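Main Street Storefront Program: progress report to the Gristance Fund
September 29, 2025

Thank you again for your patience over the summer, and for the kind note that came with the second payment. It has been a busy stretch for Drarnel, mostly in good ways, and I'm glad to have some real news to share.

Where things stand

When we wrote to you in the spring, the village had 7 vacant storefronts between the depot and the bridge. Two now have signed leases. The first is a shoe repair shop moving over from Nastska, and the second is a lunch counter that plans to open in October, once the health inspection is done. A third owner is close to signing – we have thought so before, I admit, but this time there is a draft lease on the table.

The permit guide you paid for is finished and printed. We ordered 600 copies and have left them at village hall, the library and the bank, and people do seem to be picking them up. It puts the sign rules, the parking rules and the fee schedule in one place, which folks had been asking us for as long as I can remember.

What has been slower

The facade grants are behind. We had hoped for more applications by now, but owners tell us the form is too long, and having filled one out myself as a test, I have to agree with them. A shorter version goes to the village board next month. The sewer work near the Oshima building also closed the sidewalk longer than planned, and the shops on that side felt it.

Our evening open house for business owners drew 34 people, and several stayed well past closing to talk about rents.
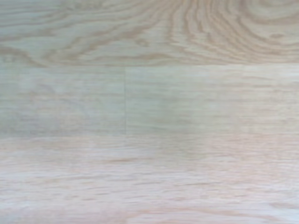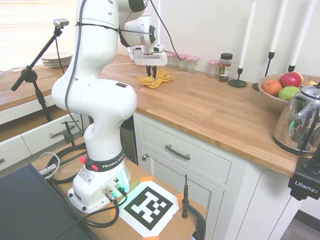
Looking ahead

We would like to move $100 from the postage line to printing, if that is all right with you, to cover a small insert on the new sign rules. Everything else is within budget, and the full ledger will come with the year-end report.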